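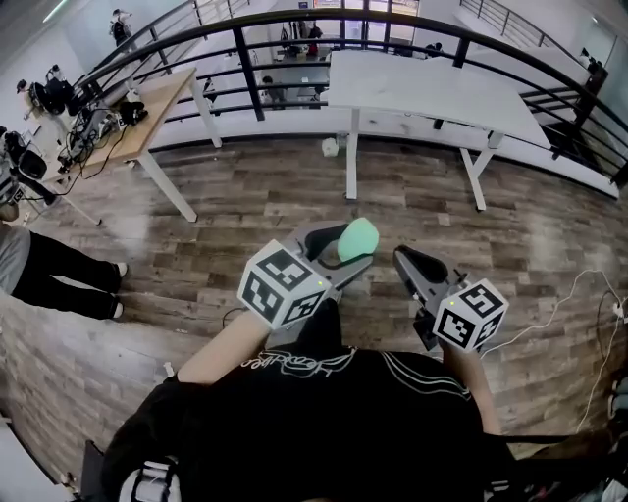
A light green object held in the left gripper.

Progress report on the Odcombe Family Savings Project
May 8, 2023
Prepared for the Mandagi Fund by Jennylyn Panganiban

Dear friends at Mandagi,

Thank you, once again, for your patience and for the kind note that came with the January payment. It went up on our kitchen wall, and it has cheered a good many tired evenings since.

You asked how the couples' savings circles are coming along, and I'm glad to say we now have 95 households signed up in Odcombe and Prornley. Most of them had never sat down together to talk about money before — not the rent, not the car loan, certainly not retirement. The first meeting is always a bit stiff, and then somebody mentions a credit card and off we go!
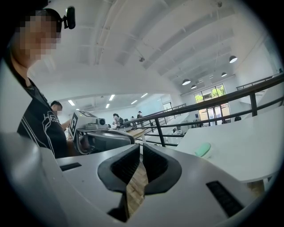

The matched accounts have been slower. Three couples have reached their full goal, and the matching money paid out so far comes to $3,678. We had hoped for more by now, but the paperwork at Zosmont took about five weeks longer than planned, and several families held off until it was settled.

We would like to move the unspent match into the next period, if you're agreeable. A revised budget will follow by mail.

With warm thanks,
Jennylyn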